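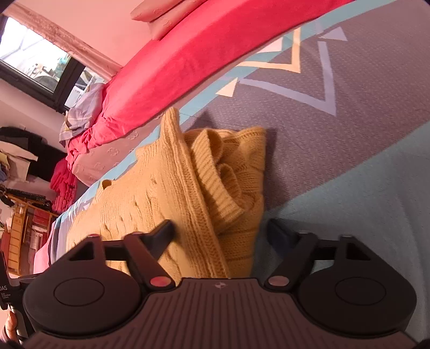

Folded knit sweater in mustard yellow.

Home | About Us | Programs | Newsroom | Contact

Filed under: Press Releases, Clothing Reuse

Clanine Clothing Exchange to Open Second Location in Sinurcombe

SINURCOMBE – The Clanine Clothing Exchange will open a second location at 136 Desjardins Street this October, giving residents on the east side of town a closer place to drop off and pick up cold-weather clothing. The new site will take sweaters, coats, hats, gloves and blankets in all sizes.

The Exchange gave out 3,192 items last winter from its first location on Warkard Avenue. Almost 1,000 of those were sweaters. Demand was highest in January, when the Warkard Avenue site stayed open until 8 p.m. on weeknights to keep lines short.

"People were taking two buses to get to us, and some of them were carrying bags of clothes both ways," said Colleen Bouchard, director of the Exchange. "We looked at where our visitors live and a lot of them are within walking distance of Desjardins Street. It made sense to go there."

The building was last used as a shoe repair shop and has been vacant for several years. Work on the heating and the front entrance began in July. A ramp has been added on the parking lot side, and the back room has been fitted with shelves for sorting.

Anyone may use the Exchange. There is no charge, no proof of income is needed, and visitors do not have to bring something in to take something home. Each household may choose up to four items per visit.

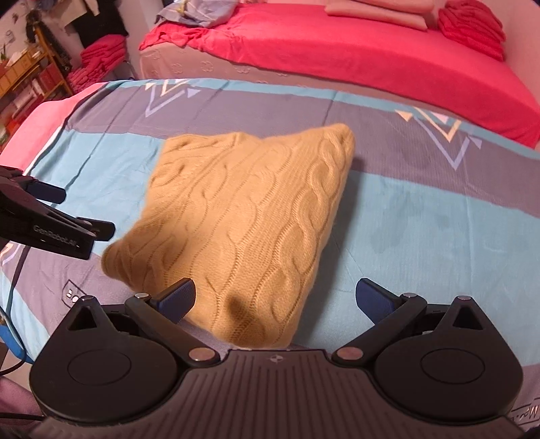
Donated knitwear should be clean, dry and folded instead of hung, as hangers stretch the shoulders. Small holes and missing buttons are fine. The mending group at Warkard Avenue repairs what it can, and pieces that are too worn to pass along are sent for fiber recycling. The Exchange cannot accept pillows, mattress pads or anything with a strong smell of smoke or mothballs.

Donors who are unsure how to wash a wool item are asked to leave it unwashed and tell the staff at the counter.

"A good wool sweater that has been through a hot dryer is usually finished," Bouchard said. "We would much rather get it a little dusty and take care of it ourselves."
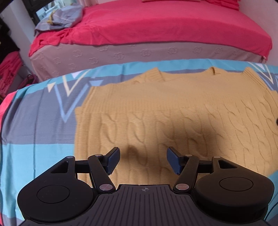
Mustard-yellow knitted sweater laid flat on a patterned sheet.

The Desjardins Street location will be open from 10 a.m. to 6 p.m. on weekdays and until noon on weekends. Hours at Warkard Avenue will not change. Both sites will close for one week at the end of December for inventory.

Drop-offs for the new location are being accepted now at the Warkard Avenue counter. Bags should be marked "Desjardins" so they can be set aside. Large donations from schools, offices or apartment buildings can be picked up by arrangement.

About the Clanine Clothing Exchange
The Clanine Clothing Exchange is a nonprofit organization that collects, repairs and gives away clothing in Sinurcombe and nearby towns.

Media contact: Colleen Bouchard, Director

Related News
Mending Nights Return to Warkard Avenue
Children's Coats Needed in Larger Sizes
Where Worn-Out Wool Goes
Winter Hours Announced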